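Drawer Trays and Dividers: Which Tips Are Worth Your Time 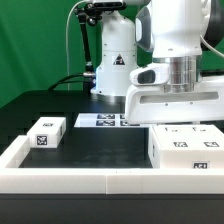
A low white rim around a dark floor, with one small block at the left.

I get sent a lot of drawer advice, and most of it wants me to buy something. Here is what I've kept after trying it in my own kitchen and in the shop out back.

Measure the inside of the drawer at the bottom. The top edge lies. My Volleo tray fit beautifully for the first two inches and then stopped dead on a glue bead.

Skip the expanding bamboo kind if the drawer gets slammed. The springs creep. Mine needed resetting every week or so, and by August I had given it to my neighbor Montri Bunnag, who keeps seed packets in it and seems happy.

Dark liners are supposed to hide dirt. They do, and I don't see why that's a selling point. Crumbs you can't see are still crumbs. For screws and small hardware I'll allow it – shiny things show up well on a dark floor.

The baking soda trick for musty drawers: I left an open dish in one for two weeks and smelled no difference. Washing the drawer with dish soap and leaving it out in the sun for an afternoon worked fine.

Rubbing candle wax on wooden runners does help. Plain white candle, both runners, wipe off the extra. Don't bother with the "drawer wax" sold in tins.

Museum putty under the corners stops a tray from sliding. Use a pea-sized bit. Yaowalak Ruangrit wrote in to say hers pulled the finish off an old pine drawer, so try it at the back first.

As for labels, I've gone back and forth. If four people use the drawer, maybe. If it's only you, you know where the scissors are.

Vertical knife inserts – still testing. The slots are hard to clean and I don't like that so far.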